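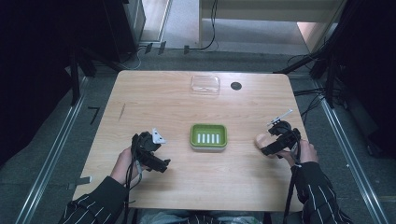 Mégaphone Prultero 98, le porte-voix des cortèges qui durent

Réf. Lenholm PR-98 — Rayon Manifestations, marches et rassemblements
Prix : 77 € TTC, pile de secours comprise
Disponibilité : en stock

Il y a deux sortes de marches pour le climat : celles où l'on entend les slogans, et celles où le dixième rang demande au neuvième ce que vient de crier le huitième. Le Prultero 98 a été conçu pour la seconde catégorie, dans l'espoir de la faire basculer dans la première.

C'est un mégaphone à main, avec bandoulière, micro déporté et sirène. La sirène se désactive par un petit interrupteur placé sous la poignée. Nous vous conseillons de repérer cet interrupteur chez vous, au calme, avant de prendre la parole devant la préfecture pendant une minute de silence.

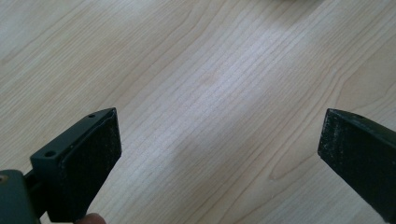

Fiche rédigée par l'équipe du rayon Manifestations, Lenholm — mise à jour le 09/05/2024

Ce qu'il fait

La portée utile est de 330 mètres en terrain dégagé, face au vent nul du laboratoire. En ville, entre une fanfare, deux bus bloqués et un automobiliste qui exprime son opinion, comptez nettement moins. La voix reste compréhensible, ce que l'on ne peut pas dire de tous les orateurs, mais le fabricant décline toute responsabilité sur ce point.

Le micro déporté permet de passer la parole sans passer l'appareil. Le cordon spiralé s'étire assez pour atteindre un élu de bonne volonté, et revient tout seul quand l'élu n'a plus rien à dire. Une molette règle le volume. Elle est un peu dure, volontairement : l'ancien modèle montait au maximum dès qu'on le posait contre un manteau.

La fonction d'enregistrement garde un message de vingt secondes et le répète en boucle. Très pratique pour les consignes de parcours. Pour les slogans, on se lasse vers la quatrième boucle, et les riverains avant.

Caractéristiques

Alimentation : batterie amovible Agbenyega, rechargeable par USB-C
Autonomie : six heures en usage normal, trois si vous chantez
Poids : 1,4 kg avec batterie
Niveau sonore maximal : 98 dB à un mètre
Coque : plastique recyclé, coloris vert ou gris
Résistance à la pluie : averse oui, déluge non
Garantie : deux ans, hors chute depuis un abribus

Avant de l'emporter

L'usage d'un mégaphone sur la voie publique peut être encadré par un arrêté local. Renseignez-vous auprès de votre mairie, et gardez le récépissé de déclaration à portée de main si vous organisez vous-même le défilé. Nous vendons du matériel, pas des conseils juridiques — et encore moins des avocats.

Ne visez pas une oreille à moins d'un mètre. Cela vaut pour les forces de l'ordre comme pour votre belle-sœur.
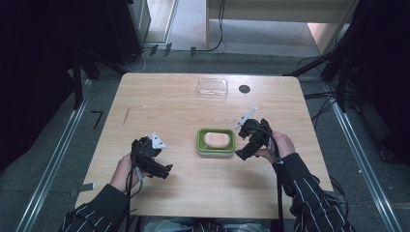 Table claire, porte-savon vert et savon couleur pêche.

Accessoires compatibles

Housse Ziltomen, fermeture à rabat, 19 €
Batterie supplémentaire Agbenyega, 24 €
Bonnette en mousse pour le micro, lot de deux, 6 €
Bandoulière large, pour les parcours que la préfecture a rallongés, 11 €

Réparation et reprise

Toutes les pièces se commandent à l'unité, vis comprises. Vendre un mégaphone jetable à des gens qui défilent contre le gaspillage nous aurait valu du courrier. Depuis janvier, nous reprenons aussi les anciens modèles, même muets, contre un bon d'achat de 10 €.

Livraison en point relais sous quatre jours ouvrés. Les commandes groupées d'associations passent par le formulaire de devis. Indiquez-y la date du rassemblement, la vraie : « dès que possible » ne nous aide pas à charger le camion.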